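About Trirkberg

We sort out desks. That's the short version, and it's the one Grímur Toft still gives when people ask him what he does for a living. The longer version is that Trirkberg is a small workshop and shop for everything that ends up within arm's reach of where you work: calendars, tape measures, pencils, little boxes, pump bottles, and the cloths and trays they sit on.

Grímur started out on his own with a market stall and 200 desk calendars he'd had printed one August, far too many for one stall (he'll tell you he sold all of them, and he nearly did!). Customers kept stopping to talk about their desks at home – the drawer that wouldn't close, the pencils that rolled off the back, the tape measure they'd bought three times over – and he loved those conversations so much that he began visiting people to help. The stall became a shop, the shop got a back room with a big table in it, and the big table is still where most of our day happens.

We try everything on that table before it goes on the shelf. We set things out on a cloth, move them around, flip pages, squeeze past the bottle to get to the calendar, and see what annoys us. A calendar that slides when you turn the month goes back to the maker. So does a box that looks lovely and holds three paper clips.
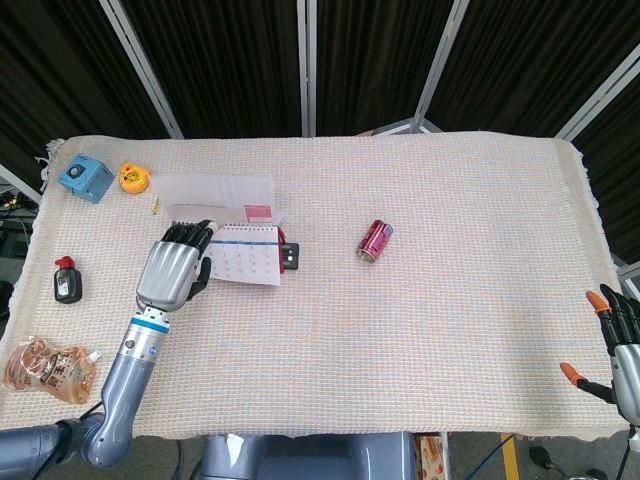
Desk calendar on the waffle-textured cloth, with the tape measure and blue box farther back.

We're fond of textured cloth, as you may have guessed. It's softer to work on than a bare tabletop, and we don't mind a bit of fraying at the sides. Our own line is called Mamo, and it comes in cream first and foremost, with other colors when we can get the yarn. Our spiral-bound calendars are sold under the name Tostora. Grerkix is the newest of the bunch, a set of small boxes for the odds and ends that never seem to have a home, and we're still changing the sizes every few months as people write in with ideas. Please keep writing in!

The shop now carries 2810 different items, and we've helped tidy more than 4000 desks, from kitchen corners and school offices to one very long workbench that took 2 days. We don't have a system with a name or a set of rules for you to follow. You bring a photo or a box of your own stuff, we clear a space, and we lay it all out together until it feels right. Some people leave having bought a pencil. That's fine by us – it was a good pencil.

Desk visits can be booked at the counter or by phone, and the table in the back is open to anyone who wants to try things out during shop hours. Our next open evening is Wed 5 November, with new calendars to leaf through and coffee on the side counter, well away from the paper.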